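The Keeper of the Short Road

The letter from Clarnport came in May, and it said that the ferry would stop. I read it standing at the door of the ticket house, with my coat still on, and afterwards I put it under the tea tin so that the wind would not take it.

I had worked at the Weden crossing for many years. From Weden to Olus it is 76 minutes when the sea is kind. We called it the short road, although it was not a road and it did not feel short in winter. The old people said that in the time of their grandparents there were 100 boats on our side. In my time there was one, and its name was Sæther, after the island where the wood for the first one was cut.

The letter was polite. It explained that a bridge would be opened further north, and that the company thanked its workers for their patience. I did not know that I had been patient. I had only sold tickets and tied ropes.

On the last morning I woke before the alarm. My mother used to say that a person who wakes before the alarm has a debt to somebody. I washed my face, I ate bread with plum jam, and I walked down by the lower path, where the stones are bad but the view is better. The sea was grey and had small folds in it, like a cloth that was put away too early.

There were 4 passengers. One was a woman who crossed every month to visit her sister. One was a boy with a bicycle. The other two were an old couple whom I had never seen before, and they asked me whether the boat would go back in the evening.

"It will go back," I said. "It sleeps at Weden."

"And tomorrow?" asked the husband.

"Tomorrow it sleeps also."

He thought about this and he nodded, as if I had told him the price of something. His wife gave me the money for the tickets in coins, all of them warm from her hand. I gave them two tickets from the old roll. The number on the second one was 1030, and I remember it because the woman read it aloud and said that it was the hour when they were married, half past ten, in the church at Olus. They had left the same afternoon and they had not been back until this day.

I should have said something good to her. In my own language I would have found it, perhaps. In the language of that coast, which I learned when I was already grown, I had words for ropes and weather and money, and for the rest I had to smile. So I smiled. She touched my sleeve and went up to sit on the side with no wind.

The crossing was easy. The boy rang the bell of his bicycle when we passed the white rock, and the captain answered with the horn. He had never done it before for anybody. The sister's sister, as we called the woman, slept with her bag on her knees. I stood at the rail and I tried to feel that it was the last time, but it felt like all the other times, and I was a little angry with myself.

At Olus the old couple went down first. They stopped at the end of the pier, and he took her arm, and they looked up towards the church for so long that the captain came out to see what was there. Then they went up the hill very slowly.

In the evening I waited for them. I held the boat after its hour, which was against the rule, and the captain looked at his watch but he did not speak. They did not come. The light went yellow and then blue. At last I untied the rope myself.

I still have the rest of the roll. It is in the kitchen drawer, beside the string.

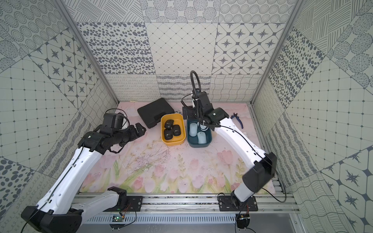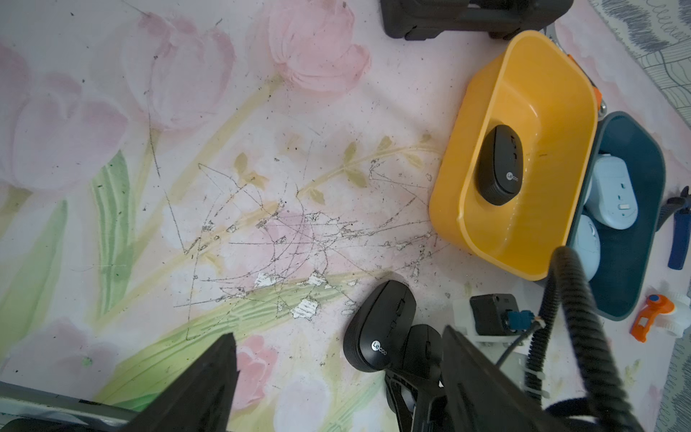 Tulips on a pale ground. 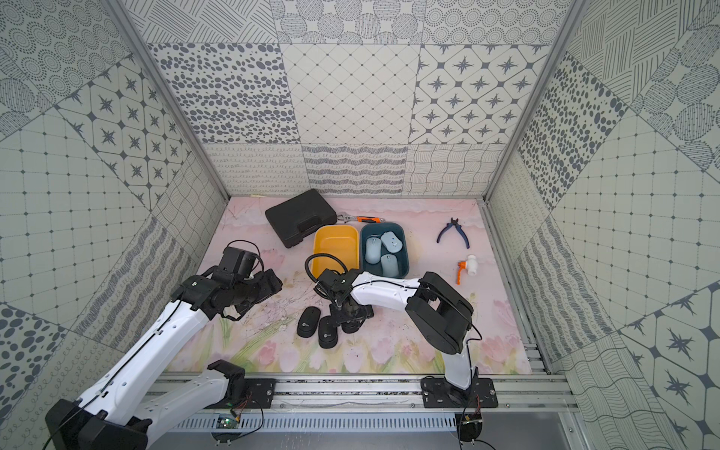
Why did the old couple not return to the boat?

I never decided it when I was writing. I think they found a room in Olus and stayed there for the night, and the ticket seller did not need to know more.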